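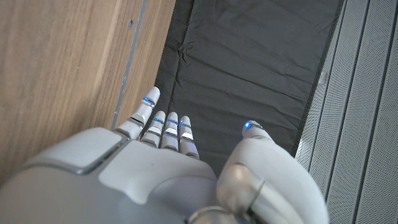
I have been putting off writing about paper for most of October, partly because it's a dull subject and partly because every time I sat down to do it there was paper where my elbows wanted to go. But I promised Margareta I would, and she has been very patient with me, so let's get into it. My whole idea for a room where things get done is that the background should be quiet — plain stretches of material with no pattern to fight with, the way that dark charcoal gray fabric sits between the brown wood grain and the light gray perforated panel. You put a white envelope down against something like that and you see it from the doorway. Put the same envelope on my old flowered tablecloth and you could lose it until spring (I did, and it was the water bill).

4 min read

My own sorting spot used to be the kitchen counter, next to the toaster, and I'll defend it a little. The light was good and I could open the mail while the coffee was going. The trouble was that supper needed the counter too, so every evening the pile got picked up and moved to the top of the refrigerator, and every morning it came back down with a few things out of order. When Margareta Ilie came to stay with us she watched me do this for two days and then asked, very kindly, whether the pile was ever going anywhere. I had no good answer. We had a long talk about it over soup, and by the end she had me convinced that the paper needed a table of its own, even a small one.

So I went looking. I measured the wall by the back window, and the deepest table I could fit without blocking the door was 21 inches. Prallow had one that size in a pale finish, and it's held up fine, though the screws loosened over the first winter and I had to go around and tighten them all again. I did think about a drawer. I decided against it, knowing myself. A drawer is where I would put everything I didn't want to read, and then I'd have to clean out the drawer.

The other thing I did, and I do recommend this one, was give the paper an edge. I marked off a piece of the tabletop with a line of thin tape, and whatever is being sorted has to stay inside it. Akua Alhassan laughed at me when she saw it, but she went home and did the same on her sewing table, in yellow, and tells me her scraps have been behaving ever since. Gray suits me better, as I stop noticing it when I'm eating a sandwich there, which I do more than I should.

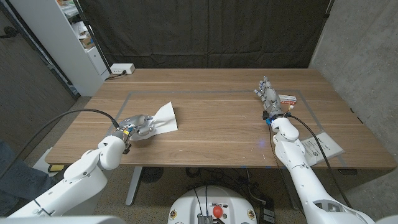 Where do you start when a table has been collecting things for months?

Start with the paper that is already crumpled or folded in half. Flatten each piece, read the top line, and put it in the recycling or in one keeping folder. Leave the good flat sheets for last, they can wait and they take longer to read.

After the paper I like to go after the small boxes, the sort that toothpaste or light bulbs come in. They're light and they look tidy, so they get to stay on a table far longer than they deserve. If there's something in the box, it goes to the room where it's used. If it's empty it gets pressed flat right then. I had a Zokinetti bulb box on the windowsill so long that the sun had bleached one side of it, and I can't tell you why I was keeping it.

Then cords. I keep the power strip at the very back of the table, off in a corner, with the cord going over the edge and down. For a while I had it on the floor, and I was forever on my hands and knees looking for the right outlet and coming up with dust on my sweater. Up on the table it takes a little space but I can see what's plugged in. Akua ties hers back with ribbon. I tried that and the cat took it.

Open shelves next to the table help too, as long as you have somewhere to put boxes that aren't full of mystery. Mine are white and a bit crowded, and the bottom one is still all Wimach catalogs that belong to my husband, and we are in talks about those.

Next time I want to write about the closet under the stairs, which has a tent in it, and possibly another tent. Margareta has also asked for the soup recipe again, and I've found the card, so I'll type it up once I can make out what I wrote next to the barley.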